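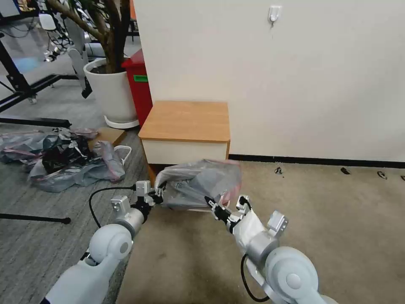
*Figure 1. Both grippers holding a stuffed plastic bag during a remote-controlled demonstration.*

## 1. Background and Purpose

This report describes the spring work of the Inholm student team on teaching a two-armed robot by demonstration. The task assigned to the team was bag handling: the robot must pick up a filled plastic bag with both grippers, hold it level in front of its body, and set it down at a chosen spot. The work was carried out in the robotics room of the Flulthorpe building and is submitted as part of the second-year project course.

Bags were selected as the subject because the previous year's team had worked only with rigid boxes. A box keeps its shape when it is lifted. A bag folds, stretches and shifts its weight, and a grip that holds on one attempt may slip on the next. The team was asked to find out whether an operator could show this task clearly enough for a control policy to learn from it.

## 2. Method

### 2.1 Remote control

Two ways of showing the task were compared in the first weeks. In hand guiding, a student stands beside the robot and moves the arms directly. In remote control, the operator holds a pair of smaller leader arms and the robot follows. Hand guiding was dropped early. With two arms it required two students, and their bodies often blocked the view of the head camera. All demonstrations counted in this report were made by remote control, using the Strebel leader arms and the Fakport recording software.

### 2.2 Recording procedure

Each demonstration followed the same order:

1. The operator brings both arms to the start position and begins the recording.
2. One bag is chosen from the pile on the floor.
3. The left gripper closes on one end of the bag, then the right gripper closes on the other.
4. The bag is lifted, held, and placed at the target.
5. The operator opens both grippers, returns to the start position and ends the recording.

Operators changed after every 40 demonstrations. The limit was set in May, after the team noticed that late recordings in long sessions contained more hesitations and repeated grasps.

### 2.3 Review

Every recording was watched once by a student other than the operator. A recording was rejected if the bag was dropped, if an arm stopped at a joint limit, or if the camera view was lost. Slow but successful recordings were kept.

## 3. Results

The team recorded 2,000 demonstrations, of which 1,810 passed review. Dropped bags accounted for most of the rejected recordings. The usual cause was a grip on a single layer of plastic, which pulled out of the fingers when the load shifted during the lift.

A first policy was trained on 800 of the accepted recordings. It reached for the correct bag in most trials and usually closed the left gripper well. The right gripper often closed too early, before the bag had settled. Training on the full accepted set reduced this error but did not remove it.

## 4. Discussion

The leader arms give the operator no sense of force. Operators therefore judged the grip by sight alone, and several reported pulling the bag tighter than necessary in order to be sure of it. The policy appears to have learned the same habit. Thin bags were stretched more than the task requires.

Cable routing also affected the work. The arm cables need enough slack for a low reach, and two sessions were stopped so that the ties could be moved. The next team should check the slack at full reach before recording begins.

## 5. Recommendations

- Add a force reading to the operator's screen during the lift.
- Record separate sets for thin and thick bags.
- Mark the reason for each rejection in Fakport at the time of review. Notes on early rejections were kept on paper and are incomplete.
- Keep the operator limit at its present level.

Submitted 12 June 2021, Inholm student team.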